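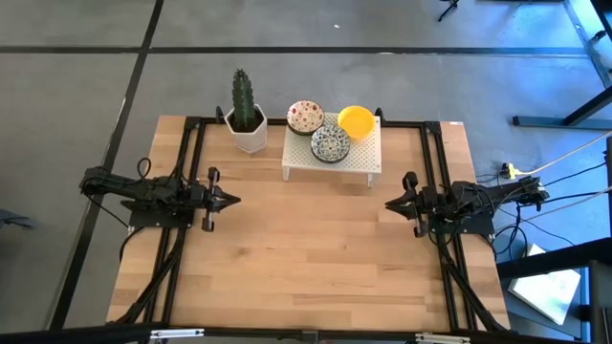 Home and Hospitality Skills, Grandale evening course
Handout 6: Sorting and stacking the dishes
Prepared by Csenge Veres

In the last handout we spoke about washing and drying. Now we come to the part which many students think is too simple to study: how to put the dishes together so that the next person can find them and take them without danger.

Two words first. A set is all the dishes with the same pattern. A stack is dishes that stand one on another. A set can be one stack, but one stack should not hold pieces from several sets, unless you have a very small cupboard. At the Kesik guesthouse, where I worked before I began to teach, we had 241 pieces and only two cupboards, and there we had to mix. I will come back to this case in Handout 8.

Step 1. Clear the front of the table. Tall things, for example a plant, stay at the back where your sleeve does not touch them. If you have a small raised stand, keep it at the back too. Bowls can wait on it while you work with the plates.

Step 2. Lay the plates flat, every one separately. Do not stack yet. Look at the rim of each plate and pass a finger along it slowly. A chipped plate goes out of the set immediately.

Step 3. Bring the same patterns near to each other. 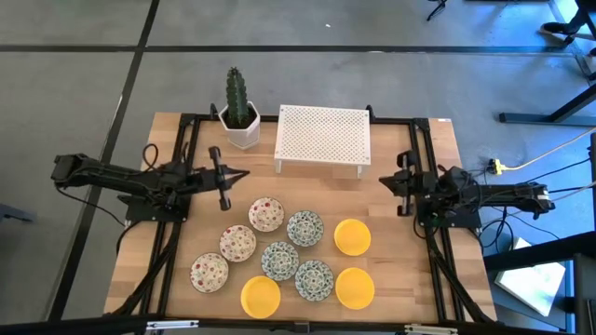 With three floral plates, three blue-green ones and three plain yellow ones, you will make three stacks. The groups do not need to be straight or equally far from each other. It is enough that you can tell with one look which plate belongs where. Plain yellow is the easiest to recognize, so beginners often start from it, but I prefer to start with the group which is nearest to my hand.

Step 4. Stack one group at a time. Hold the plate with both hands and put it down from straight above. Do not slide it over the lower plate, as the foot of a plate can be rough and it scratches the pattern. For delicate plates put a paper napkin between.

Step 5. Carry one stack only. In our class the limit is six plates, also for strong students.

Homework: sort one shelf in your own kitchen and write down which sets are not complete. Please read page 44 in the course book before we meet in the Flanville room. Bring a soft cloth.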